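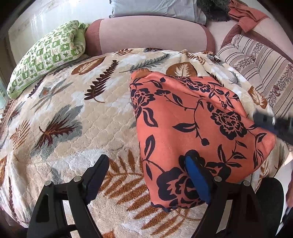 Every small business begins at home, and most of them begin with somebody deciding that the dining table is now a head office. I've run mine from the spare room for long enough to have opinions. The first is that you need one surface where work isn't allowed to land, and a bed or sofa will do if you dress it so that a laptop looks silly on it. A quilted blanket with leaves and feathers all over it does the job nicely. Invoices vanish into a pattern like that, and after you've lost two or three you stop putting them there.

What follows are household tips for people whose household is also their company. My accountant, Zuleica Miranda, has read them and asked me to say that none of it is tax advice.

Give the paper a place to go
One shoebox for money coming in, one for money going out. Label both on the short side so you can read them on a shelf. I once bought a filing cabinet with 43 hanging folders and used two, one for receipts and the other for the cabinet's own warranty.

Receipts printed on thermal paper fade. Photograph them the day you get them and save the picture under the supplier's name and the amount. I have a perfectly blank slip in my drawer that I believe was once worth $139.

Keep the kitchen out of the supply chain
If you ship things, don't store the padded mailers over the stove. Steam gets into the glue, and you'll find out when a customer in Hurnton receives a flat envelope and a note from the post office. Under the bed is better, in a lidded bin, with the tape gun on top where you can't lose it.

Wipe the packing table before you pack, and again after lunch. Toast crumbs travel surprisingly well by ground mail.

Ink, toner and other luxury goods
Print something in color once a week, even if it's only a grocery list, or the nozzles will clog and the printer will spend a fortune cleaning itself. Keep one spare black cartridge. Do not keep six. They expire, and so does your goodwill toward whoever sold you the six-pack.

The phone
Pick a drawer. At closing time the work phone goes into it, under the dish towels if necessary. Clients who call at nine at night are rarely calling to pay you.

Put up a wall calendar, a big ugly one, and write the quarterly dates on it in marker. I tried an app called Zinside, which sent me 2 reminders for every deadline and hid both of them under a badge I'd stopped looking at. The calendar came from Vasconcelos Hardware and has a tractor on it for October. I have not missed a payment since the tractor.

Cleaning up the desk on Fridays
Empty the mug collection first, then the wastebasket, then shake the keyboard upside down over a sheet of newspaper. Anything still on the desk that you haven't touched all week goes in a tray. When the tray is full, tip it out and see how much of it solved itself. In my house it's most of it – the exception was a bill for $3,491, which had been waiting very patiently.

Updated 2018-08-30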